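Steam and Small Spaces: A Student Kitchen Project
Nava Group, Vilcombe

Our project started with a complaint we all shared: dorm rooms have great desks and no kitchens. We wanted to find out if a decent steamed bun could be made at a desk – the same one we study at – without giving up the whole evening. We tested 17 batches over 3 weeks in August, and we loved nearly every one of them! 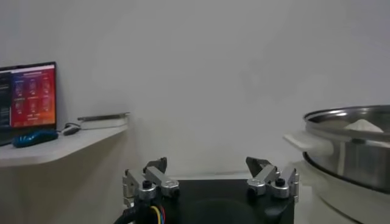 Desk space was our first big problem. Every steaming setup had to share the room with schoolwork, and we didn't want to pack everything up each time. A laptop takes up more of a tabletop than you'd think, especially once there's a cable next to it, so we made a rule that pots stay well over to the other side. It was a simple fix and we kept it for the rest of the project.

Next came timing. We let the dough rest for 20 minutes before shaping and steamed each batch for 7 minutes with the lid on. Shorter times gave us gummy centers.

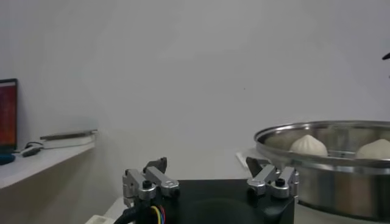 Pleating was the most fun to learn, and also where our results varied most. Tight pleats held their peak, while loose ones opened up and leaked filling (still delicious). Next term we want to try a whole wheat dough and a sweet red bean filling.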